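Smoky plastic bins or stainless for the pantry? Need to commit before Friday

Home > Kitchen & Pantry > Storage and Organizing

mudroomqueen
OK so I am finally doing the pantry (the previous owners left shelf paper from what I think was the Carter years) and I've gone down a rabbit hole on containers. I've got two kinds at home on trial right now. One is the Dusen, which is the brownish see-through plastic with the white lid, and the other is the Skesico stainless one. I want to pick ONE and buy it for the whole pantry, because mixing makes me twitchy.

I had the lid off the Dusen this morning and I have to say I like it more than I expected to. The tint hides the messy flour line but you can still tell what's in there.

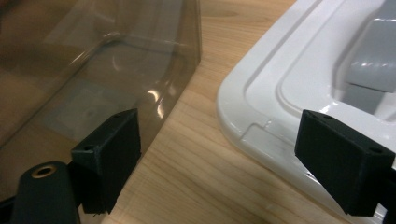 My worry is mostly the lid. It's glossy and I have kids with peanut butter hands. Also the corners on these are pretty square, so is brown sugar going to pack itself in there forever? Anybody lived with tinted plastic for more than a few months?

pickleandrye
We've had the Dusens two years. The lids do show every fingerprint but a damp cloth takes care of it. The thing I'd warn you about is the smell. We kept curry powder in one and that is now the curry powder bin until the end of time. Flour, rice, pasta, no problem at all.

tablesaw_ted
Stainless all the way. Plastic scratches, and once the inside is scratched it looks grubby even when it's clean. My wife has had the same steel canisters since before we got married and they still look great.

mudroomqueen
Ted, that's what my sister says too! But you can't see into steel and I know myself. I will buy a third bag of lentils.

tablesaw_ted
Labels. Masking tape and a Sharpie. Costs you nothing.

crumbtray
Sorry but no, labels only work if everybody in the house reads them. I did steel for a year and opened every single container every single time I wanted rice. Switched back to clear. Also if you're buying for a whole pantry the price difference gets real, the steel ones were 6 bucks more apiece where I shop.

pickleandrye
lol same. My husband once put 500 grams of powdered sugar in the flour and the label was RIGHT there.

mudroomqueen
Oh no. What did he make with it?

pickleandrye
Gravy.

mudroomqueen
I can't stop laughing. OK, so to be fair to the steel, I put the Skesico out on the table after lunch and had a proper look. It does look nice on the wood, kind of soft and brushed, and the rounded corner has got to be easier to wipe out than a square one. It picks up whatever color is around it, too, which I go back and forth on. In my kitchen that means orange.

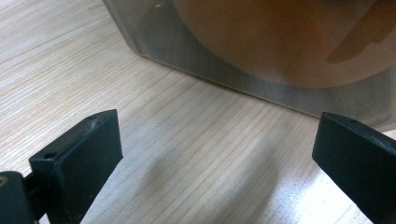 The stainless one on the table, picking up plenty of orange.

tablesaw_ted
See, that's a good looking container. Brushed is the right choice, the mirror polish ones are a nightmare. Wipe with the grain and you're done.

crumbtray
I'll give you that it's prettier. Does it dent? Mine dented if you looked at it wrong, but they were the cheap Kaewsai ones from the outlet.

mudroomqueen
Haven't dropped it yet, give me a week. It feels sturdy enough when I pick it up.

flannelsheets
Coming at this from a different direction, have you measured your shelves? I ordered 40 containers (yes, 40, I had a coupon) and they were a half inch too tall for the middle shelf. They lived in my garage until June. Measure with the lid ON.

mudroomqueen
I measured the shelves but I did not measure with the lid on. Going to do that right now.

mudroomqueen
Back. The plastic fits everywhere with the lid on. The steel fits on the bottom two shelves and that's it, unless I move a shelf up, and the pegs are painted in.

crumbtray
Well there's your answer!

tablesaw_ted
Painted pegs come out. Score around them with a utility knife and tap from underneath. Ten minute job.

pickleandrye
Or do both? Steel down low for the big stuff like dog food and flour, tinted plastic at eye level where you need to see. I know you said mixing makes you twitchy but if each shelf matches itself it looks like you meant it.

mudroomqueen
Hmm. I came in here wanting one kind and now I'm picturing that and I don't hate it. Maybe 6 of the steel for the bottom and the rest Dusen. Does anyone know if the Brotholm lids fit the Dusen bins? They come in gray and I keep thinking about those peanut butter hands.

flannelsheets
They don't, I tried. Close enough that you think it's on and then it pops off when you lift it.

mudroomqueen
Rats. White it is. Ted, what size utility knife blade are we talking here?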